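Remzi Ekinci
@remziekinci
February 11, 2023

ok so a few of you asked how the workbench top refinish is going and whether I regret using oil. long thread coming, get a drink

1/ backstory for the new people. I bought a used maple top last winter from a guy in Plodgate who was closing up his shop. it had years of old finish on it, the shiny orangey kind, plus a couple of glue puddles you could have skated on. he threw in a vise and I still haven't mounted the vise

2/ first mistake: I thought I'd just sand the old finish off. do not do this!! it heats up, it gums up, and you go through discs like potato chips. I burned through most of a box of 96 before I admitted defeat and got a card scraper

3/ the scraper was the whole game. took me an evening to learn to turn a decent hook on it (watched the same video over and over, swore a lot) and then the old stuff came off in these long curls. very satisfying. my thumbs hated me for days though. wrap them in tape or buy one of the little holders

4/ after scraping I went 80 grit, 120, 150 and stopped. people will tell you to go to 220 or even higher on a bench. why?? it's a bench. you want a little grip so your work doesn't slide off onto your foot. mine has been on my foot

5/ ok the dark spots. maple shows everything. if you set a wet can or a steel tool on it you get a gray or black mark that goes deeper than you'd think. I got most of mine out with oxalic acid (gloves, goggles, rinse it well, let it dry all the way) and left the rest alone. I've made my peace with smudges 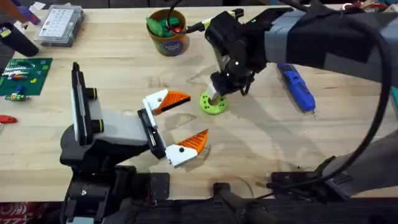 6/ Do you have to strip the whole top again when the oil starts to look tired?
Wipe it down with mineral spirits, let it dry overnight, scuff it lightly with 150 and put on one thin coat. Save the full strip for when you've got a film finish peeling, or glue all over the place.

7/ which is the main reason I went with oil in the first place. a film finish looks amazing for a month and then you drop a chisel on it and now there's a chip, and the chip gets bigger, and you can't patch it so it blends. with oil I rub a bit on the bad spot and go eat lunch

8/ the oil I used is Pokel, the plain one in the short can. my cousin swears by the Canpolat hardwax stuff and his table does look great, I'll give him that. but it costs a lot more and the open can skinned over on him before he got to the second coat. he's still mad about it

9/ how many coats: 4 on the top, 2 underneath. yes do the underneath. if you only seal one side the top can take on moisture unevenly and cup. mine had a tiny cup in it when I bought it and I'm pretty sure that's how it got there

10/ how I put it on: flood it, wait 15 or 20 minutes, wipe off EVERYTHING that's still sitting on the surface. then come back in an hour and wipe again because it'll weep back up in spots. if you leave it you get sticky patches and those stay sticky forever, ask me about my bookshelf

11/ serious one. oily rags can catch fire by themselves, sitting in a heap, no match needed. lay them out flat outside, one layer, till they're stiff, or put them in a metal can with water and a lid. please don't ball them up and toss them in the kitchen trash

12/ somebody asked about color. oil is going to warm maple up a bit, more so over the years. if you want it to stay really pale, look at a water-based finish and accept that you'll be fixing chips. I kind of like it going yellow, it looks like my grandfather's rolling pin

13/ flattening! I skipped this the first time and paid for it. get a long straightedge, scribble pencil all over the top, plane across the grain till the pencil's gone, then along. mine took most of a Saturday with breaks. do it BEFORE you oil or you'll be doing all of it again

14/ things I'd do over: buy the scraper first, flatten first, and not start in February in a garage in Lustville with no heat. the can says two days to cure and in the cold it took 8. I kept going out there and poking it like that would help

15/ next up is finally mounting that vise, which needs a hole through the top I just spent all this time on, so I've been putting it off. if you've hung a heavy vise on a thin top, tell me if you added a block underneath and how thick you went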